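From: Kelly Moura
To: Idellow Table and Garden list
Date: 16 August 2021
Subject: Re: Harvest lunch – what goes down the middle?

Hi everybody,

Lucimara Brandão wrote:
> I still have the white cloths from May, washed and folded, but
> no flowers to speak of. The dahlias sulked all summer. Does
> anyone have an idea for the middle of the table that isn't a
> vase? And are we using the green fabric again or has everyone
> had enough of it? Also, who has the plates??

Gourds! Please let me talk you into gourds, Lucimara. They don't need water, they don't drop petals in the soup, and you can shove them aside when the bread comes out. I'd go for the lumpy orange kind, with the shallow creases, and skip the smooth little ones from the store (they roll, ask me how I know).

I'm all for the green too. Strips of it over the far end look great next to white, and I like something dark hanging down along the table edge under them. Heloísa thinks the black is gloomy, but she hasn't seen it with orange yet – I'm working on her.

Plates: I have the pale lavender ones with the raised rim, 10 of them, in the box marked Dewulf in my hallway. Rosângela has another 2 that she borrowed for her sister's birthday. Rosângela, if you're reading this, bring them on Saturday! I know lavender and orange sounds like a lot. I was doubtful myself, but I've come around to it completely.

One question back to you: do you iron the cloths on the table or before? Mine always end up a bit wrinkled whatever I do, and I've about decided to stop fighting it.

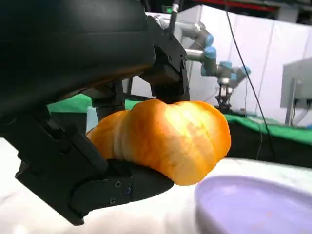
Orange gourd, lavender plate, white cloth, with the green strips farther back.

If you hate it, say so before Thursday, as I'm going by the farm stand then and I will come home with far too many.

Hugs,
Kelly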